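Dretuvon Household Data Project
Minutes of the collection meeting, 2026-07-21

Present: collection lead, two shift coordinators, data review, hardware support, one representative from Avico by phone.
Absent: scheduling.

1. Minutes of the last meeting

Accepted with one correction. Under item 4, "recordings" should read "sessions". One session may hold many recordings, and the wrong word made the monthly total look smaller than it was.

2. Collection status

The bedroom set stands at 87 accepted sessions. The kitchen set is closed for now and no new kitchen work will be booked before October. Data review asked that homes already visited for kitchen work be offered bedroom sessions first, as the paperwork is in place. Agreed.

The coordinators reported that most operators finish a bedroom session without help. The slow part is the start. Operators have to run the opening calibration, wait for the tone, and then keep both fingers in view for the first few seconds. Several sessions were sent back because the tone had not finished. The instruction card will be changed to say "wait until the tone stops" in place of "wait for the tone".

3. Bedding tasks

Data review went over the current bedding tasks: pull a comforter to the head of the bed, fold it in half, and move a pillow from one end to the other. The model trained on the first batch does well on plain bedding and poorly on anything with a busy print. It tends to close the gripper at the border between two colors as if that were an edge of the cloth. Avico sees the same thing in its own tests.

The meeting agreed that more printed bedding is wanted – stripes, large figures, lettering. Operators should use whatever is on the bed and should not change it for the session. Homes will not be supplied with bedding.

There was a longer discussion about what counts as a good example. One coordinator has been telling operators to repeat a fold until it looks neat. Data review would like the untidy ones as well, provided the operator goes on and corrects them in the same recording. A fold that is started badly and then fixed is worth keeping. A fold that is dropped halfway with no note is not. The coordinators will pass this on to all operators before the next round.

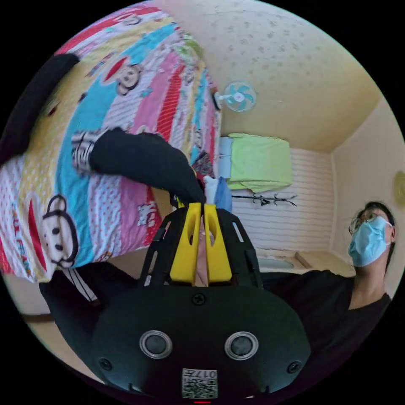 Page last updated: 2026-07-21

4. Hand-held grippers

Hardware support has checked all units returned this month. Two need new finger pads. The unit labels are to stay on and stay readable, as the label number is what ties a recording to its calibration file. Operators are asked to read the number off the body of the unit and enter it at the start, even when they used the same unit the time before.

Lenses should be wiped with the dry cloth in the case. Someone had been using a damp kitchen towel, and the smears showed in four hours of video. That material will be kept apart and not deleted. Data review may want it later for testing.

Avico asked whether operators may rest the unit on the bed between tasks. Hardware support has no objection if the recording is stopped first – otherwise review has to trim the idle part by hand.

5. Faces and private items

Operators and other people in the home do appear in the recordings. The consent form covers this, but the release version goes through the Clikdale blurring step before anyone outside the project sees it. A mask or glasses can make the step miss a face, so review will check those recordings by eye. Screens, mail and framed photos are to be put away before the start. This is already on the card, but it is in small type on the back and will be moved to the front.

6. Upload and storage

Uploads from the Fakir server failed twice in the past month. Nothing was lost. Coordinators should keep the local copy until the confirmation arrives, and should not reuse a card before then. Sessions will be sent in batches of 50 from now on.

7. Actions

Coordinators: new wording for the instruction card, items 2 and 5.
Coordinators: note to operators on corrected folds.
Hardware support: order finger pads, add a second dry cloth to each case.
Data review: list of bedding types still short, to be sent to Avico.

8. Next meeting

Date to be set by scheduling. Avico will send its test results ahead of it.

Contact: Dretuvon collection office | © 2026 Dretuvon | Back to top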